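Two Hands, One Tablecloth: Gathering Examples at Ostovport

4 min read | 59 shares | 10 comments
Print this page | E-mail this page

A new set from the data room in Ostovport, where the Plutuneo project is building up its collection of two-handed household tasks.
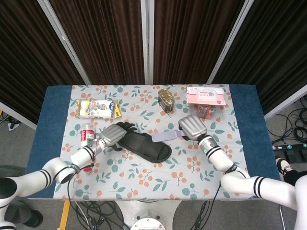

The sandal and the spatula

Left hand on the toe of a black slip-on sandal, right hand holding a pale lavender spatula with the blade toward it. I love this pairing! Footwear and kitchen tools rarely meet in anyone's task list, and that's exactly the sort of combination we want the model to have met before it gets out into somebody's home.

What else is on the table

Toilet paper in a multipack, wet wipes, a metal tin on its side, a clear bottle with a red and white label. We pick things you'd find in most homes and mix them up between runs. Soft plastic wrap and hard metal ask for very different grips, and clear bottles are a headache for any vision system (we keep putting them in anyway).

The cloth

Teal leaves and orange berries, laid over dark blue padding. A plain surface would be easier to learn from, but real tables have patterns, crumbs and place mats, so we swap covers often. This print is my favorite of the bunch – it's cheerful, and small red things can get lost among the berries if you aren't looking hard.

The fingers

Working with multi-fingered hands is slower than working with a simple pinch, and the operators need a good while to get comfortable. It's worth it. Watching dark fingertips curl over the front of a shoe, you start thinking about all the ways a person might pick one up: by the strap, by the heel, pinched at the edge, scooped from below. We'd like examples of every one of them.

How an example gets made

An operator guides both arms through one short task from start to finish, and the camera views and joint positions are saved together. Then the objects get moved and we go again. Fumbles are kept and tagged, and so are the recoveries, which are some of the most useful clips we have. Cliteck, our in-house labeling tool, lets us add a plain sentence to each run, such as "move the shoe to the left" or "put the tin upright."

Where the collection stands

The household set has 157 object types so far and almost 1,000 finished runs. The Serrano set, with folding and bagging tasks, gets its own gallery in September – there are some wonderful tangles in it, and one pillowcase that has defeated every operator on the team.

Print this page | E-mail this page
10 comments | Share this gallery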